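How to clean and use a wicker basket for small toys

A wicker basket is a good place to keep blocks and other small toys. It is light, it lets air through, and a child can see what is in it from above. It does collect dust in the weave, though, and small pieces can snag in the gaps if the basket isn't suited to them. The steps below cover cleaning a basket, checking it over and setting it up for blocks. Allow an afternoon, most of which is drying time.

What you need

A vacuum cleaner with a soft brush head
An old toothbrush or a dry paintbrush
Two cloths
A bowl of lukewarm water with a few drops of washing-up liquid
Fine sandpaper
A pair of small, sharp scissors

1. Clear a surface to work on

Empty the basket and put it on a plain, pale table or worktop. Dust and broken bits of cane show up far better there than on a patterned cloth or a carpet. Wipe the surface first, so that whatever you find on it later has come out of the basket. 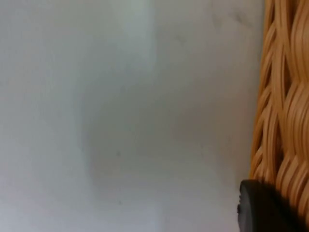

Turn the basket upside down and tap the base with the flat of your hand. Turn it back, tap each side, and lift it away. A little grey dust is normal. If you find fine powder like flour, look for tiny round holes in the strands. Those are a sign of woodworm, and the basket should be kept outside and away from furniture until you have dealt with it.

2. Remove the dust

Run the brush head along the strands, inside and out. Go with the weave first and then across it. Use the toothbrush in the corners and under the rim, where the braid is thickest and the vacuum can't reach. Farah Halim, who repairs cane chairs, uses a stiff paintbrush with the bristles cut short, and it does work better on a tight braid.

3. Wash it lightly

Wring the cloth out well before it touches the basket. Wipe a section at a time, then go over it with the second cloth and clean water. Don't soak the basket or stand it in the bath. Soaked strands swell and may dry out of shape.

If the basket has been varnished, leave out the washing-up liquid and use water only.

4. Let it dry

Stand it on its side in a room with a window open. Keep it off radiators and out of strong sun, as both make wicker brittle. Turn it over after an hour. In April mine took until the evening, but in winter I would leave it overnight.

5. Check for sharp ends

Run your fingers slowly around the rim and down the inside walls. Trim any loose end as close as you can without cutting into the strand next to it, then smooth it with the sandpaper. Check the floor of the basket as well, where children's hands go most.

6. Match the toys to the gaps

Put one block in before you tip in the whole set. It should sit on the floor of the basket without dropping into a gap. Rounded blocks with soft edges are easy to pick out again. Beads, counters and very thin pieces are better in a cloth bag or a tin. If you want to keep them in the basket anyway, line it with a piece of cotton cut to the size of the base.
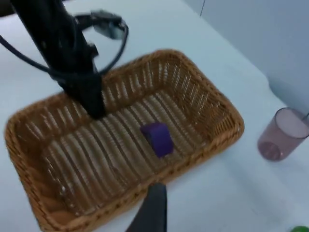
7. Fill it and find it a place

Fill the basket to no more than two thirds. Any fuller and the blocks at the bottom never get played with, and the basket becomes too heavy for a small child to pull along. A low shelf or a corner of the floor is fine. Avoid bathrooms and outside walls that get damp.

Go over it with the brush head once a month and repeat the full clean when it starts to look dull.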